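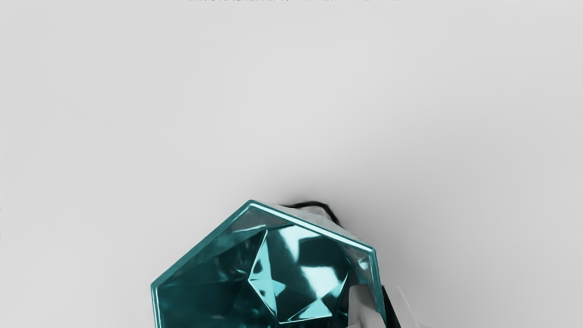
Le jeu Bronddale rassemble 76 comptes rendus d'incidents rédigés par le service de police de la commune de Bronddale, puis transcrits et annotés à la main. Ils concernent des cambriolages, des vols à l'étalage, des dégradations et quelques affaires de menaces. Chaque compte rendu tient dans un fichier texte, accompagné d'une fiche des objets signalés volés ou abîmés. Les objets y sont désignés par une formule courte, du type « récipient à facettes, bleu-vert, translucide, bord épais », sans marque ni valeur estimée. Les formules d'origine étaient plus longues et variaient beaucoup d'un agent à l'autre.

Version du 12/3/09. Remplace la précédente, où les dates de dépôt de plainte et les dates des faits étaient inversées dans 12 fichiers.

Contenu de l'archive

textes/ : les comptes rendus, encodés en UTF-8, un par fichier
objets/ : les fiches d'objets, même numéro que le texte
index.csv : numéro, type de fait, tranche horaire, secteur, suite donnée
lexique.txt : abréviations employées par les agents

La colonne « suite donnée » prend 4 valeurs : classé, en cours, transmis, inconnu. « Transmis » signifie que le dossier est parti au parquet. La décision rendue ensuite n'est pas dans le jeu.

Anonymisation

Les noms des plaignants, des témoins et des personnes mises en cause sont remplacés par des initiales tirées au hasard. Les numéros de rue sont supprimés. Les noms de commerces sont conservés seulement quand le commerce est lui-même plaignant, comme Grullby. Merci de ne pas chercher à recouper les textes avec la presse locale.

Annotation

Csenge Medve et Miklós Vincze ont annoté chacun la totalité des textes avec l'outil Vörös. Les désaccords portaient surtout sur la limite entre tentative et fait accompli. Il en reste 2 non tranchés, marqués « ? » dans l'index.

Limites connues

Les plaintes retirées ne figurent pas dans le jeu. Le secteur de la gare est surreprésenté. On ne peut pas en tirer un taux de délinquance.

Utilisation

Recherche et enseignement uniquement. Citer « Bronddale, projet Bomonent » et indiquer la date de version. Signaler les erreurs en donnant le numéro du fichier.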